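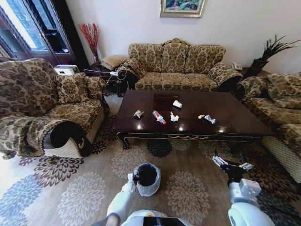 O lixo da sala fica para a máquina

Na Stulavgate, a casa de apartamentos mobilados gerida pela Ralivura, o turno da manhã começa às 7 horas com a distribuição das folhas. Cada empregada de andares recebe a lista dos apartamentos que lhe cabem, com a indicação de saída, de estadia ou de limpeza de fundo. Desde agosto, a folha tem uma coluna nova, à direita, onde aparece por vezes a letra P. Quer dizer que, naquele apartamento, a sala é para a Parsa.

Parsa é o nome que a casa dá ao robô que apanha o lixo das salas. Tem dois braços, segura o cesto com um e recolhe com o outro. Faz as mesas de centro e as mesas baixas. Não faz quartos nem casas de banho, não aspira e não muda lençóis. Quem trabalha na Stulavgate repete esta lista às visitas quase sempre pela mesma ordem.

A casa tem 271 apartamentos, distribuídos por dois edifícios ligados por uma galeria. São arrendados à semana ou ao mês, na maior parte a famílias em mudança e a técnicos deslocados. A mobília é pesada e varia de apartamento para apartamento, porque a Ralivura comprou os edifícios com o recheio e manteve quase tudo. Há sofás de damasco, mesas de madeira escura envernizada, tapetes com medalhões. Para a equipa de andares isso significa superfícies que mostram cada dedada e tapetes onde um papel pequeno se confunde com o desenho.

Foi por essa mobília que o projeto esteve para não avançar. Urs Lanz, diretor de operações, conta que a primeira conversa com a Trokasura, a empresa que instala e acompanha o sistema, durou uma tarde e acabou mal. «Mostraram-nos demonstrações em salas brancas, com mesas brancas. Eu disse que não tinha nenhuma sala assim. Tenho tampos que brilham como espelhos ao pé da janela.» A Trokasura voltou algumas semanas depois com uma proposta diferente: trabalhar só numa sala da Stulavgate, com a mobília que lá estava, até o resultado ser aceitável.

A sala escolhida ficou bloqueada durante a primavera. Guardava-se num saco à parte o tipo de coisas que os hóspedes deixam em cima das mesas: garrafas, copos de papel, lenços amarrotados, invólucros de bolachas e de chocolates. Espalhavam-se no tampo, a máquina recolhia, voltavam a espalhar-se. O técnico da Trokasura anotava as falhas. O critério combinado com a Ralivura foi fazer 300 recolhas seguidas sem riscar um móvel, e a contagem voltava ao zero a cada risco. Voltou ao zero mais vezes do que Lanz gosta de dizer.

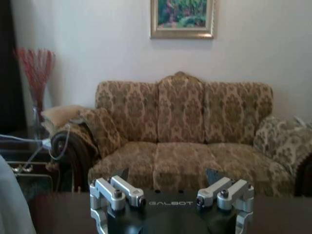 A garra aberta sobre a mesa de centro, numa das salas mobiladas.

Apanhar um lenço de papel é mais difícil do que parece a quem o faz com a mão. O lenço cede, cola-se ao verniz, foge com a deslocação do ar. Uma garrafa deitada rola. Um copo tombado pode ainda ter café no fundo. As empregadas resolvem isto sem pensar e quase sempre ao mesmo tempo que fazem outra coisa, como ver se o comando da televisão está no sítio ou se há uma queimadura no tecido.

Yu-ting Chow trabalha na casa há sete anos e é agora encarregada do segundo edifício. Foi ela que acompanhou a sala de ensaio do lado da Ralivura, ao princípio contrariada. «Disseram-me que ia estar duas horas por dia a olhar para uma máquina. Eu tinha doze apartamentos na folha.» A solução foi tirar-lhe apartamentos, o que obrigou a redistribuir o trabalho pelas colegas e criou o primeiro conflito do projeto, ainda antes de o robô ter entrado num apartamento ocupado.

A discussão fez-se numa reunião de quarta-feira, na copa do rés do chão. As empregadas queriam saber três coisas: se alguém ia ser despedido, quem pagava um móvel estragado pela máquina e quem assinava a folha de um apartamento que não tinham feito sozinhas. À primeira pergunta, Lanz respondeu por escrito que não haveria saídas ligadas ao projeto até ao fim do contrato com a Trokasura. O papel está afixado na copa. Chow lembra que o contrato tem um fim e que o papel também o diz.

A segunda ficou resolvida com a Trokasura. A terceira demorou mais e acabou por mudar a maneira de trabalhar. Antes, quem fazia um apartamento respondia por ele inteiro. Agora a folha tem duas assinaturas quando aparece a letra P: a de quem preparou a sala para a máquina e a de quem a verificou no fim. Podem ser a mesma pessoa, e na maioria dos dias são.

Preparar a sala é um trabalho que antes não existia. É preciso abrir as cortinas ou fechá-las conforme a luz, tirar dos tampos tudo o que pertença ao hóspede, colocar o cesto com saco limpo e confirmar que não há cabos no caminho. A regra dos pertences é a mais rígida. Um recibo amarrotado pode ser lixo ou pode ser a única prova de uma despesa, e a Parsa não distingue uma coisa da outra. Por isso só trabalha em apartamentos de saída, depois de a receção confirmar a entrega das chaves, ou quando o hóspede autorizou por escrito.

«As pessoas pensam que a máquina nos tirou a parte chata», diz Chow. «Tirou uma parte chata e deu-nos outra. A nova é mais leve para as costas, isso reconheço.»

As costas foram o argumento da Ralivura desde o início. As mesas de centro são baixas, e a recolha faz-se dobrada, com o saco numa mão. Numa manhã com muitas saídas, o gesto repete-se em todos os apartamentos e soma-se ao das camas e das banheiras. A empresa não tem ainda números que mostrem menos baixas ou menos queixas. Lanz prefere não adiantar nada antes de passar um ano completo, com a época alta incluída.

O tempo é outra questão. Uma empregada com experiência limpa uma mesa de centro em menos de um minuto. A Parsa demora bastante mais e para quando tem dúvidas. Nas primeiras semanas, algumas colegas acabavam por recolher o que faltava, para não ficarem à espera. Hoje a indicação é deixar a máquina na sala e fazer entretanto o quarto e a casa de banho. Quem tem um apartamento pequeno queixa-se de que o quarto acaba primeiro. Nos maiores, os tempos batem certo, e é para esses que a letra P vai com mais frequência.

Quando a máquina para, aparece um aviso no telefone da encarregada. Chow sobe, vê o que se passa e decide se a manda continuar. As causas repetem-se: um reflexo no tampo, um papel encostado à perna da mesa, uma rolha. Houve um dia em que insistiu num guardanapo bordado que fazia parte da decoração. A peça foi retirada do apartamento e está agora numa gaveta da rouparia, com mais algumas coisas que tiveram o mesmo destino.
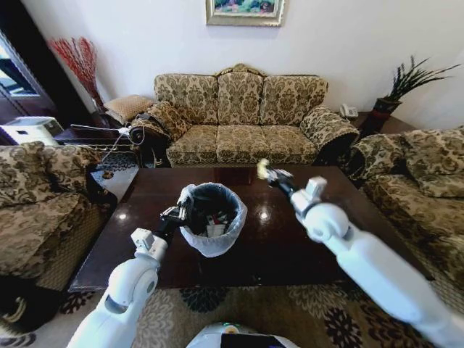
Ralivura | Equipa de Andares – Stulavgate

A equipa aprendeu um vocabulário que não tinha. Fala-se de «tentativa», de «largada», de «retoma». A palavra mais usada é «ajuda», que na linguagem da Trokasura designa qualquer intervenção humana durante uma tarefa. As empregadas acharam graça ao termo e depois deixaram de achar, quando perceberam que as ajudas eram registadas com o nome de quem as dava. Pediram que o registo passasse a ser feito por apartamento, sem nomes. A Trokasura aceitou e a alteração entrou no sistema no mês seguinte.

A questão das câmaras ainda não está fechada. A máquina precisa de ver para trabalhar, e enquanto trabalha há muitas vezes alguém no apartamento. A Ralivura proibiu o uso das imagens para avaliar o pessoal e limitou o tempo durante o qual podem ser guardadas. As empregadas pedem também uma luz visível do corredor que indique quando as câmaras estão ligadas. Lanz diz que está de acordo e que falta o orçamento.

Até agora, a Parsa passou por mais de 200 salas entre ensaio e serviço normal. Há uma só máquina para os dois edifícios, e a galeria que os liga tem um degrau. Quando muda de edifício, é preciso pôr a rampa, e a rampa exige duas pessoas. Foi pedida uma obra para nivelar o chão. Até lá, a máquina fica de manhã num edifício e de tarde no outro, e a distribuição das folhas depende disso mais do que qualquer pessoa previu.

Mudou também o lugar de Chow. Mantém a categoria de encarregada, mas passa parte do dia a responder a avisos e a escrever notas para a Trokasura. As notas são curtas: o apartamento, o objeto, o que a máquina fez. Pediu formação e teve duas tardes, que considera poucas. Pediu também que a função constasse do contrato, com a retribuição correspondente. O aditamento foi assinado depois do verão. Há outra empregada do primeiro edifício a aprender o mesmo trabalho, para cobrir as folgas.

Nem todas querem. Algumas colegas mais antigas preferem não ter a letra P na folha e trocam os apartamentos entre si logo de manhã, com o conhecimento da encarregada. Uma delas explica que gosta de deixar a sala pronta de uma vez e de fechar a porta. Outras fazem a troca ao contrário, sobretudo nos dias com muitas camas. O sistema informático não previa trocas, e as primeiras foram feitas a lápis. Continuam a ser.

Para o próximo ano, a Ralivura estuda uma segunda máquina. Lanz quer experimentar a arrumação das almofadas, e a Trokasura diz que é possível, sem se comprometer com datas. Chow tem outra prioridade: o lixo que cai entre a mesa e o sofá, que a Parsa deixa ficar e que obriga alguém a baixar-se na mesma. Escreveu isso numa nota, com o número do apartamento, e na semana seguinte voltou a escrever.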